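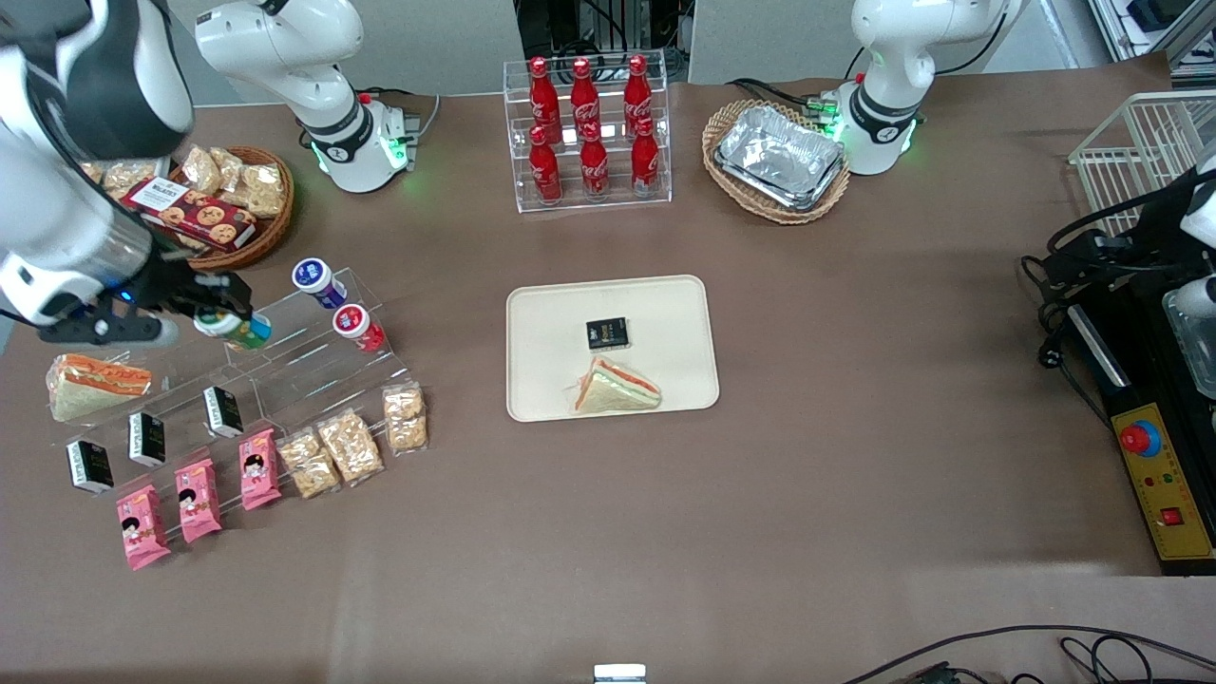

Rent for the snack counter at Flalterdale market hall

Flalterdale Community Board > Small business > Market hall

gkazemi
I have run the snack and drinks counter by the east door for three years. The renewal letter came this week and the monthly rent goes from 575 to 962 starting in July. Same counter, same hours, no storage. Is anyone else seeing this?

tangen_baker
Mine went up too, but nothing like that. Did they move you to the front rate? Stalls near a door pay more under the new plan.

gkazemi
The letter says "zone A". I was never told the zones had changed. Most of what I sell is canned drinks and small snacks, so the margin is thin already.

larysa.k
I'd pay it. The east door gets all the foot traffic from the bus stop. I was in the back row for a year before I moved and my sales there were poor. Canned drinks sell to people walking past, and nobody walks past the back row.

l_chiriac
Disagree with Larysa. At the Verton hall they did the same thing and the front stalls were half empty by winter. 962 is too much for a counter without storage. Ask for a back row spot and put up a sign.

larysa.k
Verton has no bus stop. You can't compare the two.

l_chiriac
It has a parking lot, and people come in from there. My point is the rent, and the rent was too high there as well.

tangen_baker
Check your old lease before you do anything. Mine has a cap of 12 percent a year on page 2. If yours was signed under Karkuson management it should have the same line.

gkazemi
Found it. It says 12 percent "for the same class of stall". So I guess the question is whether zone A counts as a different class.

ketsara_m
It was the same question for me. I wrote to the office and asked them to show me where the class was defined. They took 33 days to answer and then sent a new letter with a lower number. Send it by mail and keep a copy - the phone line is no use.

gkazemi
Thanks. Letter goes out tomorrow.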